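Storage bins, part two: what holds up on a shelf

The shelf run along the back of the utility room at Skostbridge is 300 mm deep, which rules out most of the bins sold for pantries. I spent part of February working through what would fit, and I settled on the plain white plastic type with a handle slot at each end. Jirayu Somboon had recommended the Plovberg ones with lids. I do not use lids. They add height, and they end up on the floor.

The shelf spacing is 160 mm clear. A bin that fills the full gap cannot be lifted out without tipping, so allow a finger's width above the rim. Measure at the front and at the back. My lower shelf sags in the middle and the two readings differ.

Points I check before buying more than one:

Taper. Flared walls let empty bins nest, but they waste space at the base when the bins stand side by side. For spare cables and batteries I accept the loss. For folded cloths I would want straighter sides.

Corners. Rounded corners wipe clean with one pass. Square ones collect grit.

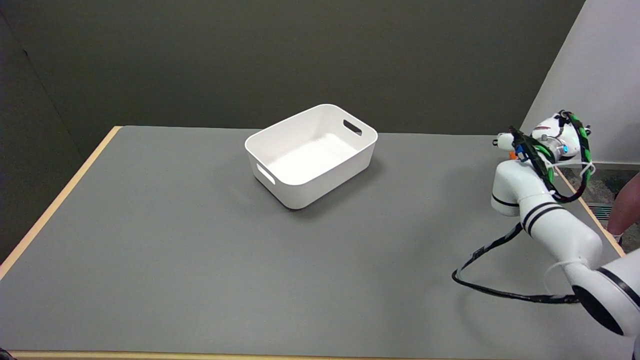
Handle slots. A cut-out in the end wall takes a hand well enough when the load is light. It also lets small parts out if the bin is filled to the rim, so I stop filling below the slot. Screws and picture hooks go in a closed tub first -- an old Srithong tea tin does the job.

Floor. A white floor shows dirt and it also shows the last washer in the corner. I consider that a fair trade.

Before a bin goes into service I wash it, dry it and set it on a flat table. Press each corner in turn. If it rocks, it goes back to the shop.

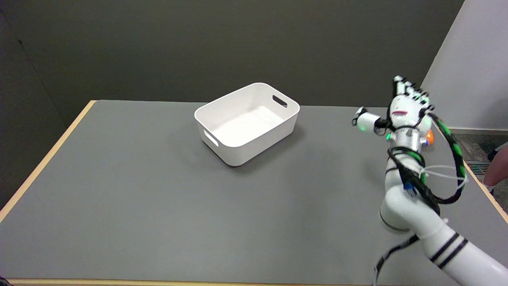
White bin, empty, on the gray table.

Labels go on the short end, under the slot, since that is the face toward the room. Britex tape held on the old bins for a year with no lifting. Chalerm Nilsuwan writes on his with a grease pencil and wipes it off when the contents change -- cheaper, but it smears.

Current allocation is cables on the top shelf, batteries and bulbs in the middle, cleaning cloths at the bottom. Paint brushes have no bin yet. They are still in the bucket by the door.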